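Clerkent Is Finally Getting Its Space Movie Back

8/31/24

If you grew up anywhere near Bristau, you already know about Clerkent, and you can skip down to the part with the dates. For everybody else: Clerkent is the goofy, big-hearted space adventure that played our side of the state for one summer, vanished from theaters, and then lived on for years as a rental tape with a cracked case. I must have watched that tape thirty times. My brother taped over the ending with a bowling tournament, and for a long while I thought the movie just stopped when the freighter hit the ice.

Well, it doesn't stop there, and next month you can see for yourself, because the Lisevport is showing a restored print on the big screen! I got the email on Thursday night and I've been annoying people with it ever since.

Quick story recap, no real spoilers. A mechanic on a mining moon gets handed a pilot's badge by mistake (it belongs to somebody with almost the same name) and decides to go along with it. Before she can get cold feet she's strapped into a ship called the Isah, a leaky old tug with a talking computer that won't stop giving her advice about soup. There's an invasion fleet on the way. There's a prince who may or may not be a clone. There's a long middle stretch in a hospital station where almost nothing happens, and I love every minute of it.

The hospital stretch is what people argue about. When the movie first came out, the theaters around here got a shortened cut that trimmed most of it, so you went straight from the crash to the final battle and wondered why the mechanic suddenly had a new hand and a best friend. The tape had a bit more. The restored version has all of it, 9 minutes that hardly anyone has seen since the first preview screenings, and according to the Lisevport's program note the sound for those scenes had to be rebuilt from a separate reel. 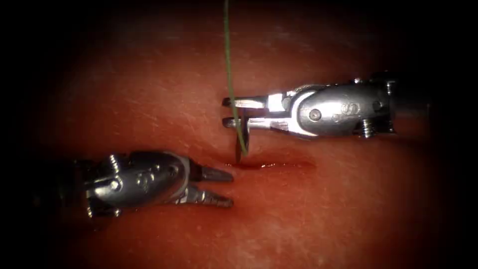
One reader, Dunmarrow on the message board, wrote in that the short cut was the better movie and that putting the hospital back would be like adding a lunch break to a car chase. The same post went on to say that the soup jokes were funnier when there were only two of them, and that the prince gets a speech in there that ought to have stayed in the can.

I hear you, Dunmarrow, and I'm still going to disagree. Okay, the speech is bad. The speech is really bad. But the scene right before it, where the computer from the Isah gets plugged into the hospital intercom and starts calling out the wrong patients, is the funniest thing in the whole picture, and you only get it in the long version. I'd also say the last battle works a lot better once you've spent some time sitting still with these people. You care who's in which ship. In the short cut I could never tell the blue helmets apart.

Anyway, the details. The Lisevport has it for 4 nights, starting the second weekend of September, one show a night at 7:30. They're using the upstairs room, the one with the old curtain and the good seats, and it holds 196. Tickets went up on the website yesterday morning and the opening night was already looking thin when I bought mine, so I wouldn't wait around if that's the one you want. The later shows had plenty left. Regular prices, no extra fee for the restoration, and your punch card works.

The run time is listed with the new scenes included, and there's no intermission. Bring a sweater! That upstairs room has been freezing every time I've been in it, including in June, when I sat through a double feature with my feet tucked up under me like a cat.

There's a little display going up in the lobby, too. The Lisevport says it has one of the original Isah models on loan, plus a stack of storyboards from the ice landing and a costume from the mining moon. I asked if it was the orange jumpsuit and was told to come and find out, so I'm going to take that as a yes. The display will be open in the afternoons during the run and you don't need a ticket to look at it.

Now for the part I know I'll get asked about. Yes, there's going to be a disc. The label putting it out hasn't given a date, only "winter," and the first pressing comes with a booklet and both cuts of the movie, so Dunmarrow can be happy as well. The standard edition has only the long one. A streaming release hasn't been announced, and the person who answered my email at the label didn't want to guess. I'll post when I hear anything.

One more thing for the real diehards. The restoration people put out a list of every shot they had to repair, and there are 298 on it. I read the whole list over breakfast, like a normal person. Most of it is dust and scratches and a wobble in the opening credits, but there's an entry for the bowling alley scene on the moon base, where a crew member's elbow has been sticking into the shot all these years. They fixed the scratch and left the elbow in. Good call!

I'll be there opening night, left side, toward the back, probably talking too much before the lights go down. If you remember seeing this one in Bristau the first time around, please tell me in the comments which version you got. I'd especially like to hear from anybody who went to the drive-in, as I've heard they ran the reels in the wrong order for a whole week and I've never been able to find out if it's true.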